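How Cloth Gets Its Color

Pull a loose thread out of an old pair of jeans and look at the cut end under a magnifying glass. The outside of the thread is blue. The middle is often white. The blue did not soak all the way in. Now do the same with a thread from a red cotton shirt, and the red usually goes right through to the center. Both threads are cotton. The difference is in the dye, and in how the dye holds on.

What a dye is

A dye is a substance that gives color to another material and stays there. Paint sits on a surface as a layer. Dye goes into the material, or fastens onto it, in pieces far too small to see. These pieces are called molecules.

A fiber is a single hair-like strand. Many fibers twisted together make a thread, which is also called yarn. Threads crossed over and under each other make woven cloth. Threads pulled through each other in loops make knitted cloth. Color can be added at any of these stages. Wool dyed before it is spun is said to be "dyed in the wool." Cloth colored after weaving is "piece dyed."

Why colors look like colors

White light is a mixture of all the colors in a rainbow. A dye molecule takes in some of those colors and leaves the rest. The light that is left over bounces back to your eye. A red dye takes in most of the blue and green light, so the cloth looks red. A turquoise dye takes in most of the red light, so blue and green come back.

In a dark room there is no light to bounce, and the cloth has no color you can see. The dye has not changed.

Where dyes came from

For most of history, dyes came from plants, insects and sea animals. Madder is a plant with long red roots. The roots were dried, ground up and soaked in warm water to make red. Woad and indigo are plants with green leaves that give a blue dye. Weld gives yellow. Cochineal is a small insect that lives on cactus plants, and its dried body gives a strong crimson.

Plant dyes needed a lot of plants. The dye garden at Ruawai grows madder in raised beds, and the roots stay in the ground for three years before they are dug. One bed gives 13 pounds of dried root. The garden keeps a chart of every color it has made from its own plants, and the chart now has 78 squares of wool on it. No two squares match exactly, because soil, water and weather all change the result.

In the 1850s, chemists began making dyes from coal tar, a thick black liquid left over when coal is heated. The first dye to sell well was a purple called mauve. Most dyes used today are made in factories from oil.

Making the color stay

Some dyes will not hold on to cloth by themselves. They wash out in plain water. To fix this, dyers use a mordant (say MOR-dunt). A mordant is a metal salt that joins to the fiber on one side and to the dye on the other. Alum is the most common one. Iron can also be used, but it makes colors darker and duller.
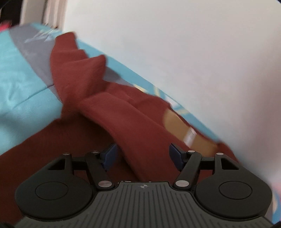
Cotton and wool behave differently in the dye bath. Wool is made of protein, the same kind of material as your hair. Many dyes join to it easily when the water is slightly sour, so a little vinegar may be added. Cotton is made of cellulose, which comes from plants. Modern cotton dyes are often "reactive" dyes. They form a strong chemical bond with the fiber, and they work best in water with washing soda in it.

Polyester is a kind of plastic. Its fibers are packed so tightly that water can hardly get in. Factories heat polyester in a closed tank to 265 degrees Fahrenheit. At that heat the fiber loosens, the dye moves in, and the fiber tightens again as it cools.

Indigo is a special case. It does not dissolve in water. The dyer first changes it into a yellow-green form that does. Cloth goes into the bath and comes out yellow-green, then turns blue as oxygen in the air changes the dye back. Each dip adds another thin layer - this is why the center of a jeans thread can stay white.

Inside a dye works

The Plurnitz dye works in Trovstead colors cotton cloth in steel tanks. One tank holds 300 gallons. A batch goes through these steps:

1. Scouring. The cloth is washed in hot water and soap to remove wax and oil.
2. Dyeing. Salt and dye are added and the tank is warmed slowly.
3. Fixing. Washing soda goes in, and the dye bonds to the cotton.
4. Rinsing. Loose dye is washed away.
5. Drying. The cloth passes over heated rollers.

A small piece from every batch is compared with a sample card under a standard lamp. The works has 223 cards on file, and 13 of them are reds.

Why some colors run

If rinsing is cut short, loose dye stays between the fibers. In the next wash it moves into the water and may land on something else. Dark reds and dark blues contain a lot of dye, so they are the most likely to do this. Cold water slows it down.

Light also damages dye. Sunlight breaks some of the molecules apart, and a broken molecule no longer takes in light in the same way. The cloth fades. A curtain usually fades first along the folds that face the window.

Test it yourself

You need a white cotton rag, a bowl of warm water and an old colored sock. Ask an adult before you choose the sock.

Wet a corner of the rag and squeeze it out. Rub it on the sock 20 times. Look at the rag. Dyers call this a crocking test, and they do it once with a dry rag and once with a wet one. The wet rag usually picks up more color.

Words to know

Cellulose: the material that makes up most of a plant fiber.
Crocking: color rubbing off one cloth onto another.
Fiber: a single fine strand.
Mordant: a metal salt that helps dye hold on to cloth.
Scouring: washing cloth before it is dyed.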